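Session 4 handout: reading hearing-aid claims without losing your temper
Instructor: Corina Pană

Bring the two brochures from last time. If you lost them, share with a neighbor. We start with the Hernitance leaflet and get to the school screening numbers after the break.
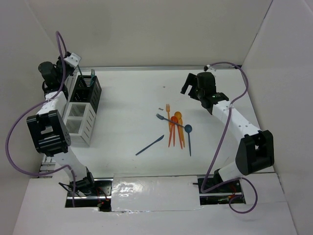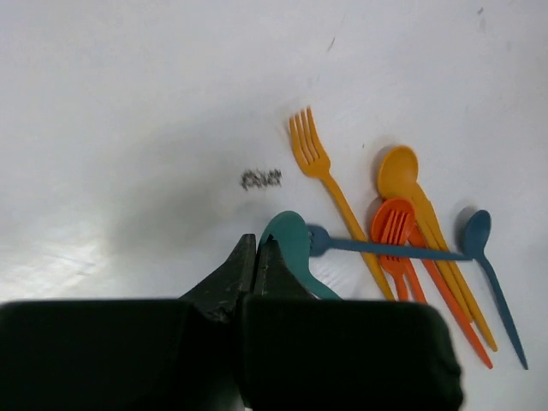

**1. "96 percent satisfied"**

Satisfied with what, and asked when? The Hernitance leaflet puts 96 percent on its front page in large type. The footnote says the question went to wearers who came back for a follow-up visit. People who put the aids in a drawer after two weeks don't come to follow-up visits. I would expect a high number from that group whatever was in their ears.

Write down, before you read any further:

- who was asked
- who was left out
- what the other answers on the form were

The third item is usually missing. If the choices were "very satisfied," "satisfied" and "somewhat satisfied," the figure tells you very little.

**2. Speech in noise**

Every maker says its aids help in noise. Some do, for some people, in some rooms. The Staltix test was run with speech coming from the front and steady noise coming from behind. That is the easiest setup for a directional microphone. Now think of a family dinner: several talkers, dishes, a hard floor, and the person you want to hear sitting to your left.

I am not saying the result is false. I am saying it was measured in a booth, and the brochure shows a restaurant. Keep those two apart in your notes.

Also check what the aids were compared to. "Better than unaided" is a low bar. "Better than our previous model" is a sales comparison, and you need to know how the previous model was fitted. An aid left on its first-fit settings can lose to almost anything.

**3. Screening is not diagnosis**

The Flerard school program reports 2067 children screened. Fine. It's a count of children who sat down and had headphones put on. It doesn't say how many failed, how many of those were tested again, or how many ever saw an audiologist. A cold, a plug of wax or a noisy hallway can each produce a failed screen in a child who hears well enough.

I asked the program for the follow-up numbers in May and was sent the same report a second time.

Questions I'd put to any program like this one:

- How loud was the room, and who measured it?
- Did someone look in the ear first?
- What happens to a child who fails on one side only?
- Is there money for the second visit?

A mild loss can pass straight through a quick screen, too. Parents hear "passed" and stop asking. Please don't write "normal hearing" in a chart on the strength of a pass.

**4. Self-fitting apps**

The Voß app asks the user to set the loudness of tones at home. Some users will do this well. My doubt is about the ones with a bigger loss in one ear, or with ringing, who don't know that these are reasons to see somebody. Look for where the app tells a person to stop and get help. I needed 3 tries to find that page, and I was looking for it.

**For next session**

Pick one claim from either brochure and rewrite it so that it says only what was measured. One paragraph. Keep the original sentence at the top so we can compare. If your rewrite comes out longer than the claim, leave it long.

Reading: the test methods section at the back of the Staltix brochure, including the small print under the chart.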